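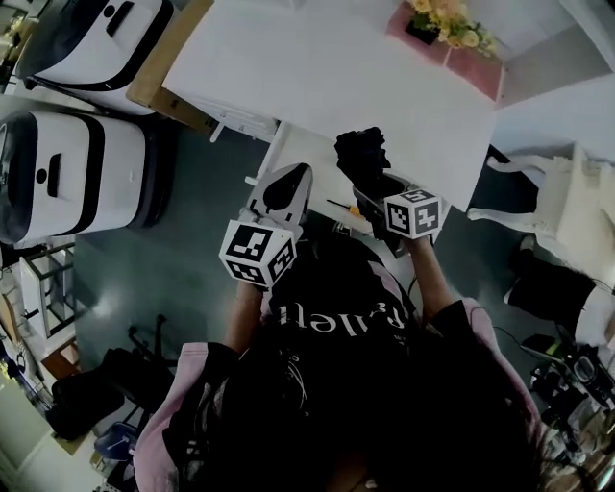

Fig. 3. White table with flowers on a pink tray at the far right corner.

3. Setting up your first tournament

Ternora runs the clock, the blinds and the seating draw for your poker night, and this part goes fast. Let's get the cards in the air!

1. Open Ternora on the host tablet and tap New Event.
2. Type a name for the event. Players see it on the big display, so have some fun with it.
3. Set the level length. We love 15 minutes for a relaxed evening (11 makes for a wild one!).
4. Choose a blind structure. Classic has 23 levels and suits most groups.
5. Add your players, then tap Draw Seats. Each name pops up with a table and seat number.
6. Connect the big display and check that the clock shows on both screens.
7. Tap Shuffle Up to start.

Note: Late players can join until the end of level 3. Tap the plus sign next to Players and Ternora finds them an open seat, even with the clock running.

Caution: Draw Seats can't be undone once the clock has started. Read the list out loud to the room first.

Caution: Ending an event clears the payout table. Export your results before you tap End.

To change the break schedule, go to section 4, Breaks and Color-Ups.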